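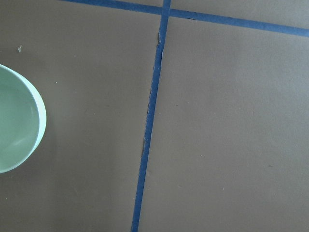
How long can painter's tape stay on a surface before it leaves residue?

The rated clean-removal period is printed on the core or the carton. For most blue grades it falls between 14 and 21 days indoors, and less in direct sun.

The rating assumes a cured, non-porous substrate at room temperature. It does not cover paper, unsealed board or fresh latex. On paper the usual failure is fiber tear: the adhesive holds better than the top layer of the sheet does, and the face comes away with the tape. Residue is the more common complaint on painted metal and glass.

Adhesive type matters more than color. Acrylic adhesives start with low tack and build over several days. Rubber-based adhesives grab quickly and age badly under heat and UV. Two rolls of the same shade of blue can behave very differently, so go by the data sheet when reordering. 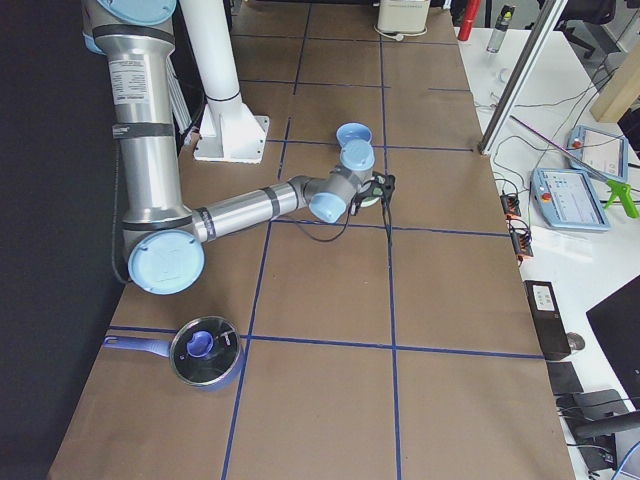

Prarnier Materials Newsletter
Issue 62, p. 3

Storage. Keep rolls flat, in the carton, away from heaters and outside walls. Rolls stored on edge pick up grit, which shows later as a ragged line or a lifted edge. The Teltcombe store now issues tape oldest carton first. Cartons marked before October should be used for floor marking and bundling only.

Application. Lay the tape without stretching it. Creped paper backing recovers after it is stretched, and the strip will pull up at the ends or lift along one side. Press down with a plastic squeegee or the side of a fist. At crossings, the upper strip bridges the thickness of the lower one and leaves a small gap on each side. Burnish these separately if a sealed line is needed.

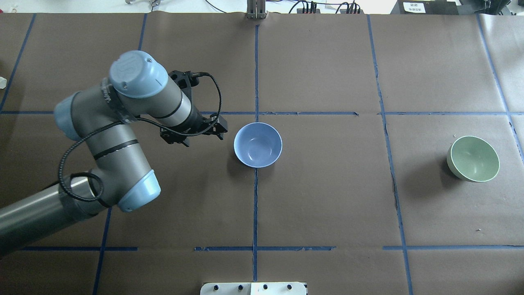 Blue painter's tape on brown kraft paper.

Removal. Pull back low and slow, with the tape folded close to itself. A steep pull raises the load on the substrate at the peel line. If fibers start to lift, stop and work from the other end. Gentle warming softens most rubber adhesives, but test a corner first. Do not use solvent on paper.

Returns. The Bundgaard counter logged 243 tape returns over the last period, nearly all for residue. Most of the rolls checked were within date. The strips had been left down past the rated period, and those claims were closed without credit.

Stock change. Rinetus 48 mm is being replaced by the 36 mm roll under the same part number, 2317. The adhesive and backing are unchanged. Open orders for the wider roll will be filled until stock runs out. Departments that need 48 mm for edge masking should note it on the request form.

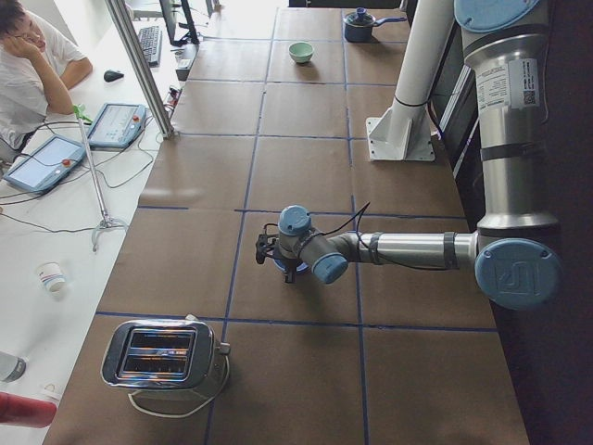 Tape grid on a paper-covered work table.

Next issue: shelf life of two-part fillers.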